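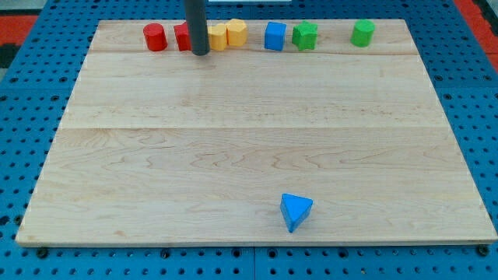 Re: [liveaboard] Condensation under the V-berth

> We get a puddle under the mattress most mornings. Is the Mulex
> underlay worth fitting, or should I just run the heater longer?
> The lockers below are packed solid.

Fit the underlay, but clear the lockers first. Ours had no air path at all. I drilled 22 vent holes in the locker lids, 60 mm apart, and raised the mattress on slats. Humidity in the berth dropped 8 points with the hatch cracked open overnight.

A longer heater run did little for us. If yours is unvented propane, it adds water to the cabin.

The Jukov fan draws 2 watts and can stay on all night. Mount it low, blowing aft.

Brynjólfsdóttir
s/v Brurnari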